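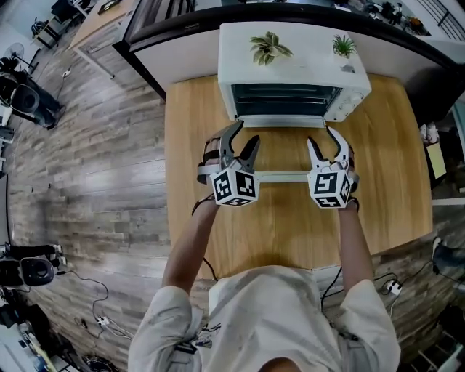

Tarek Hattar's comment on our first draft was that a toaster oven gets blamed for taking up counter space when most of that space is lost to the things people set down next to it and on it. We kept his remark and built the second half of the project around it.

Projects > Home and Interior > Small Kitchens > Counter Space and the Toaster Oven

1. Purpose

Our group looked at how a toaster oven fits into a small shared kitchen. We wanted to know where it should stand, what can be kept on top, and how much room a person needs in front of the door.

2. The oven and its place

The oven is white with a dark glass door and a control knob on the right side of the front. We stood it at the far side of a light wooden table, door toward the user, with the white counter behind. Two small potted plants sat on top, a pale rosette succulent and a smaller spiky one.

3. Method

Nine students from the Warusden building used the kitchen in May. Each made toast and reheated a slice of pie, then filled in a sheet with nine questions on reach, clutter and cleaning. The table was left clear in front of the door for the first task. For the second we added a cutting board and a plate.

4. Results

Eight of the nine preferred the table to the counter. The main reason given was that a tray could be put straight down in front of the door. The other student found the table too low.

The plants got mixed answers. Several people liked them, but the manual for the oven type we used as a reference, a 900 watt Holent, asks for a clear top during use. We moved the plants off before each heating task and put them back once the top had cooled. Two students wrote that they would forget to do this at home.

Crumbs under the rack were the most common cleaning complaint.

5. Changes for next time

A shelf for the plants should go up before testing starts. We would also try a deeper table and ask about left-handed users, as the knob is on the right.

Related projects

Dish Racks in the Avedholm Kitchens
Smadi Folding Table: A Load Test
Houseplants That Tolerate Dry Air
Labeling a Shared Refrigerator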